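Brick-look panels and a wood floor: Grunorell opens its sample corner

6/30/26

Anyone who has ever stood in a store with a tiny square of wall covering in one hand, trying to picture a whole room of it, will be glad to hear what Grunorell has been up to this summer.

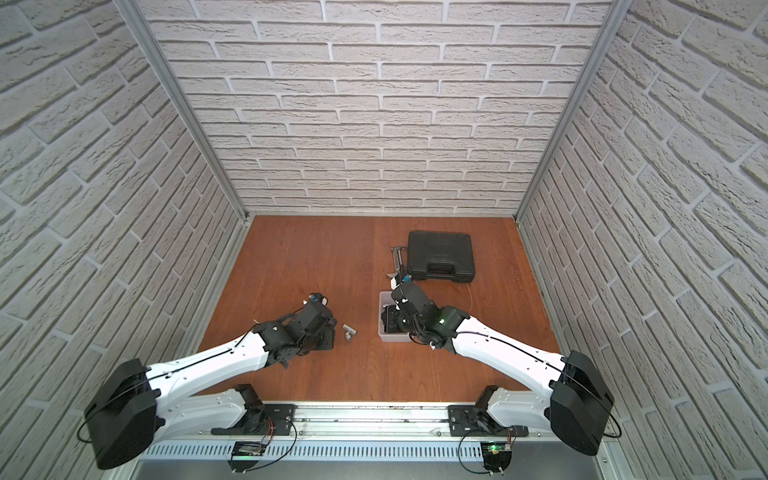 Pale brick on three sides

The shop on Gandine Street now builds small three-sided corners out of its wall panels, so you can see how a pattern behaves where two walls meet (always the tricky part!). The first one uses the pale gray-white brick print over a reddish-brown wooden floor, with silver aluminum posts in the back corners, and it really does have a lovely rough, stony look to it.

Lautaro Vergara, who runs the shop, says the brick print was the one people kept asking for all through March, and he wanted them to see it next to a warm floor before they made up their minds. "On its own it can feel a bit chilly," he said, "but put some red-brown wood under it and it settles right down."

There are 11 patterns in the range, and seven of them will get a corner of their own by fall. Sample sheets are free to take home for 29 days, and the shop is happy to help with measuring if you bring a sketch of your room.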